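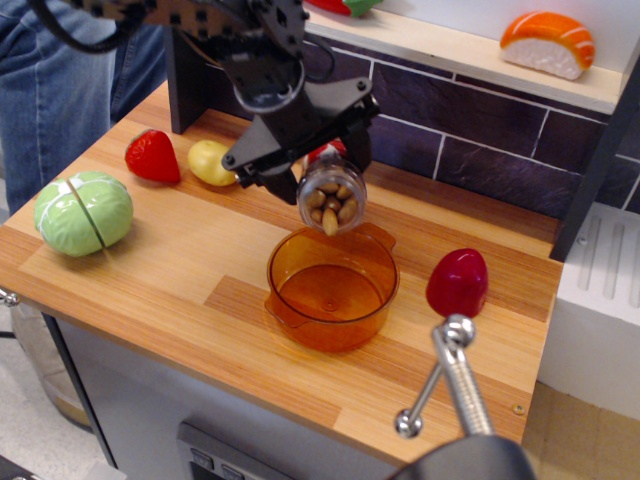 How long do almonds keep once the bag is open?

A few months in a cool, dark cupboard, up to a year in the fridge, and longer still in the freezer if they're sealed up well.

Threads > Food and Kitchen > Pantry

OK so I posted that last night as a throwaway and woke up to a pile of replies asking about walnuts, pecans, pine nuts, flour, you name it. Making it a thread. Get a snack.

Background: I bake a lot and I used to buy nuts like I was feeding a ski lodge. Then last March I made a walnut cake for my neighbor Carleen Te Moana and it tasted like crayons. She ate the whole slice. I ate one bite and threw the rest out after she went home.

So that taste. Crayons, old paint, window putty, a cardboard box left in a garage. People describe it differently but once you know it you know it. It's the fat in the nut going off. Air does it, light does it, warmth speeds the whole thing up.

It isn't mold and it isn't bugs, those are separate problems (throw those out, no debate please). A rancid nut can look perfect. You have to smell it, and then bite it.

Nuts are mostly fat, but the fats are different, and the kind walnuts are full of goes off fast. Same with pine nuts. Pecans are a bit better. Almonds and hazelnuts hang on much longer, which is why I'm relaxed about almonds and a total pest about walnuts.

My list, fussiest first: pine nuts, walnuts, pecans, pistachios out of the shell, cashews, hazelnuts, almonds. You can argue with me about cashews. Umesh Tomar already has, at length, in my DMs.

Skin on keeps longer than skin off. Whole keeps longer than chopped. Chopped keeps longer than ground. Every time you cut a nut you're giving the air more places to get in. Almond flour goes straight in the freezer at my house, the day I buy it, and I scoop from frozen.

Roasted goes off faster than raw, by the way! This one surprised me. I'd been roasting giant trays to "get ahead" and really I was just starting the clock. Now I keep them raw and toast what I need.

Toasting: 325°F, one layer, and stand there. I mean it, don't go fold towels. They're done when you can smell them from the next room and a cut one is light tan in the middle. They keep cooking on the tray, so tip them onto a cold plate.

Somebody asked about containers. Glass with a tight lid is great. Thick plastic with a tight lid is fine too, especially for a few weeks. What doesn't work is the bag it came in with the top folded over and a clothespin on it. I did that for years.

Clear jars on an open shelf look lovely and I get it – but keep the amount small. Put out what you'll eat this month and hide the rest somewhere cold and dark. Definitely not the shelf over the stove. Mine was over the stove. See cake, above.

I have the big Flollby jars with the rubber ring and I like them, but the rings dry out. If the lid turns without any drag, the ring is done. My sister uses old jam jars and hers work every bit as well as mine.

Freezer! People get nervous here. Nuts have hardly any water in them so they don't go mushy like fruit does. You can chop them frozen, toast them frozen, throw them in cookie dough frozen. I don't thaw for anything except eating by the handful.

One thing to watch: if you take a cold jar out, let it come up to room temperature with the lid ON. Open it cold and the damp air in your kitchen settles on the nuts, and then they go soft and sad. A quick scoop and straight back in is fine.

They also pick up smells. I had a bag of pecans next to half an onion and made a very memorable pie. Double bag, or use a jar.

Gyu-bin Yoo asked if you can save a bag that's only a little stale. Stale, yes. Rancid, no. Stale means soft and dull, and ten minutes in a low oven wakes them right up. Rancid is rancid, and toasting it makes hot rancid. Sugar won't cover it either, I've tried.

How do you tell which one you've got? Chew one slowly and wait. Stale tastes like not much. Rancid comes up at the back of the tongue after a second or two and it's bitter and kind of sticky. Spit it out, have some water, bin the bag.

And a very bitter single almond in an otherwise good bag is something else, that's a stray bitter one. They turn up. Spit it out and carry on, but if the whole bag is like that, take it back to the store.

Where to buy matters more than I thought. Bulk bins are wonderful if the store is busy and awful if it's not. The Sastus near me goes through its walnuts so fast there's always somebody refilling. The other place across town, I've seen the same dust on the same scoop for months. Ask for a taste, most places will say yes.

In-shell nuts are the long-haul champions. Hartmut Kuhlmann (he sells them at our winter market) told me to shake a walnut by my ear and put back anything that rattles. A rattle means the nut has dried up and shrunk in there. I now do this in public and feel no shame.

Price question: yes, the bigger bag is cheaper by weight, and no, it isn't cheaper if you throw out the bottom third. I buy 800 grams of almonds at a time now and that suits two people who snack and one who bakes. Walnuts I get in little bags, even though it hurts.

Write the date on the lid! Masking tape and a marker. The date you OPENED it, that's the one you'll want. The oldest bag in my freezer right now says 18 December 2019 in my own handwriting, so I can't even blame anyone. It's going out with the trash tonight.

Seeds, quickly, because you all asked. Sunflower and pumpkin, same as pecans. Sesame is OK in a cupboard for a while. Flax keeps fine whole and turns fast once it's ground, so grind it as you go. Poppy seeds go off too and hardly anyone checks them. Go lick one. I'll wait.

Nut butter: the natural kind with the oil on top goes in my fridge after opening. Store it upside down for a day first and it's way easier to stir. The regular kind with the stabilizers lives in the cupboard and we finish it long before it gets a chance to turn.

Nut oils are the fussiest things in the kitchen. Walnut oil especially. Smallest bottle they sell, fridge, use it up on salads. I will never again buy the big tin.

Replies are open if you've got a nut I missed. Brazil nuts I know, they're coming, they're fatty and they need the fridge. Macadamias, I can't afford enough of them to run a test – Remo, if you're still offering to send some, I'm around all week.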